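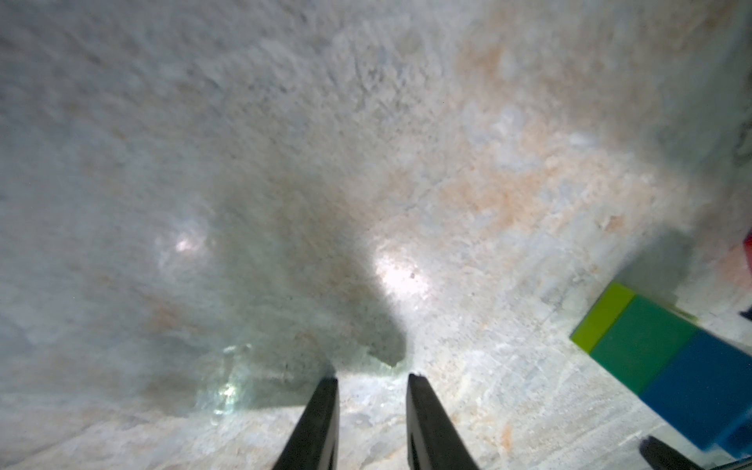

Le prix du bras, on l'a en dix minutes ; c'est tout le reste qui demande un trimestre, prévient-on chez Guerreiro, où l'on vient de boucler un deuxième budget d'automatisation. Le premier avait oublié les doigts de rechange.

Par la rédaction
Janvier

L'atelier Zundcombe prépare le même achat pour son poste de tri de petites pièces. L'enveloppe votée couvre le bras, la pince à deux doigts et la caméra de poignet. Elle ne couvre pas l'éclairage. Or, sur un plan de travail clair et moucheté, les reflets et l'ombre de la pince gênent la lecture des objets, surtout s'ils sont translucides. Les blocs de couleur vive posent moins de difficultés.

L'intégrateur Trosari a chiffré un éclairage diffus à 1 106 euros, pose comprise. La formation coûterait près de 3 000 euros pour 2 opérateurs. Le devis ne mentionne pas les jeux de doigts, facturés 56 euros pièce, ni le temps passé à régler le poste.

Nurstead, l'autre fournisseur consulté, propose une location avec maintenance. La mensualité est plus lourde, mais le matériel peut être rendu au bout d'un an. Zundcombe a demandé un essai avec ses propres pièces, sur sa propre table, avant de choisir. La commande ne partira pas avant le printemps.

Dernière mise à jour : janvier
Contact | © Tous droits réservés | Haut de page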